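Arkau Tabletop Sim: Scene Rules and Data Card

Posted in: Docs / Datasets / Conventions
August, by Khang Cù and Xuân Võ

## Scope

This card covers the simulated tabletop set in the Arkau repository. It sets out how scenes are laid out, how instructions are worded and when an episode is thrown out. The set has 363 episodes rendered from 2 camera views. Contributions that skip the layout rules are returned without review.

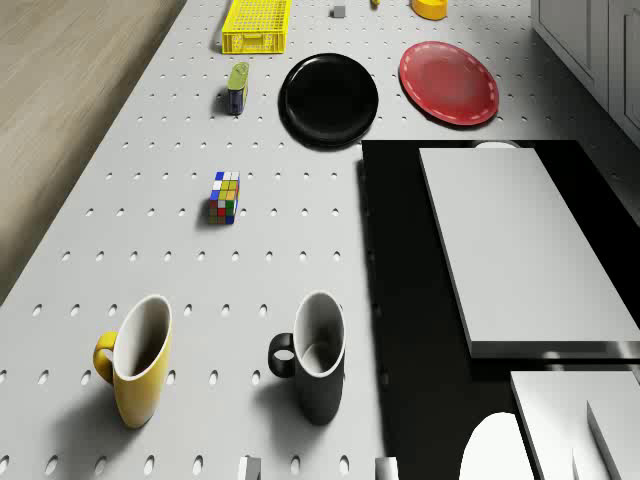

Instruction text must pick out one object and one only. Use a color with a noun when the noun alone fits more than one item. "Move the mug" fails review in a layout with a yellow mug and a black one; "move the black mug" passes. The same goes for the red and black plates. The cube with colored stickers may be called "the cube" only if no plain gray cube is present, so in this layout write "the Rubik's cube". Left and right are not accepted as the sole identifier, as they change with the view.

## Layout rules

- Spawn objects at rest. Run the settle step before the first recorded state.
- No object may overlap another at spawn, including handles and rims.
- Store poses in the table frame, in meters. Quaternions are w, x, y, z.
- Drawer state is a joint value. Do not store it as "open" or "closed".
- Names come from `objects.yaml`. Do not add synonyms locally.

## Motion rules

Each episode has a limit of 200 control steps. Contact between the arm and fixed furniture ends the episode and sets `fail_contact`. An open drawer counts as fixed furniture unless it is the target. A grasp is logged from contact forces on both fingers, never from the rendered view. 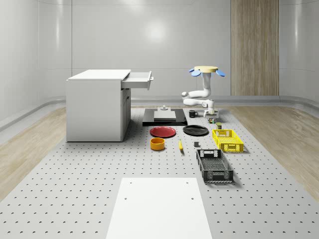
Arm at right with the gripper down over a small object; cabinet drawer open at left.

## Splits

Split by layout seed, not by episode. Seeds used in the Skivel planner tests are held out. There are 7 task families, and each must appear in both train and test.

## Known issues

- Mug handle collision meshes are convex. Hooking a handle is unreliable.
- Episodes converted from Sayce logs lack finger force and carry `grasp: null`.

Contact: open a ticket under Hellotgate / sim-data
© Arkau maintainers | Back to top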